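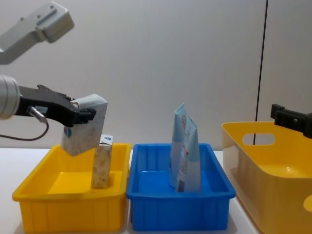

Skuston Falcombe Roll-Down Cricket Pitch

The Falcombe is a portable batting surface for clubs and schools that play on shared fields. It consists of a woven top layer bonded to a rubber backing and is supplied in 2 sections, joined at mid-pitch by a covered hook-and-loop seam. The seam lies outside the normal landing area for both ends.

Bounce is medium to low on firm ground. On soft turf it drops further, and we recommend the Indwood underlay for any site with long grass or drainage problems. The underlay is sold separately.

Creases are woven in, not painted. Stump positions are marked but not cut, so the pitch can be used with spring-back or socket stumps.
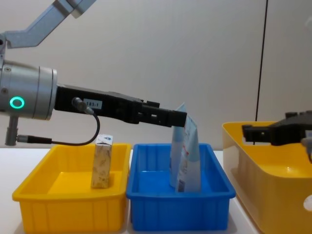
Gripper and three plastic bins on a white tabletop.

Specifications
Sections: 2
Ground pegs supplied: 50 (plus 2 spares)
Rated use: 2,000 overs per surface
Footwear: rubber soles only – spikes void the warranty
Color: green, white creases

Installation
Unroll both sections from the center outward and leave them flat before pegging. Peg the seam first, then the long edges, then the ends. Allow 20 minutes with two people. Peg heads must sit below the pile.

Storage
Brush off, dry fully and roll with the pile facing out. Do not fold. Surfaces stored damp may shrink at the edges.

Compatibility
Fits the Ó Néill wheeled carrier, wide model only. The narrow model was discontinued in July and will not take the rubber backing.

Club and school orders: ask for Refugio Zamudio. Replacement pegs and seam covers are stocked year-round.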